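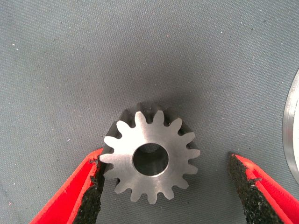 Imley Night Shift Mentoring: Progress Report to the Kirui Fund

Prepared by Anoma Sikder, RN
Dec 12, 2022

Print this page | E-mail this page

You gave us money in June to pair newly hired nurses from overseas with nurses who already know where the good blankets are hidden. We promised 20 pairs. We have 20 pairs, though one consists of two people who each believe they are the mentor, and I have decided to leave it alone.

The pairs have logged 222 meetings so far, most of them at 3 a.m. over vending machine soup. The log sheets ask for "topics covered." Charting comes up a lot. So do patients who ask to see "the regular nurse," how to phone an angry surgeon, and whether "How are you?" requires a reply in this country. Liesbeth Hendriks has turned the surgeon question into a short class, and it fills up every time.

Six of the new nurses have asked to become mentors next year. Two have left for day jobs at other hospitals, for more pay. I can't fault their judgment.

The scheduling software, Tuner, is where I have less to brag about. It matched people by shift, as advertised, until the unit changed the shifts. Rezaul Miah now does it on a whiteboard. We would like to move the remaining $587 of the software line to meal vouchers, so the soup can be replaced with food. The form for this is attached, in both versions, as your office has told us to use each of them.

Still undone: the exit survey, and a quiet room. We were given a room. It shares a wall with the ice machine.

Next report follows when the second group has finished orientation.

Recent items
- Ratesetti ward opens its family lounge
- License transfer help: who to call
- Notes from the June mentor lunch

Comments

Pranab Chowdhury: I was in the first group. The surgeon class should be required for surgeons.

Sandamali Wanigasekara: Will the vouchers work after midnight? The cafeteria closes at eight.

Anoma Sikder: Sandamali, I'm asking. Keep your soup money for now.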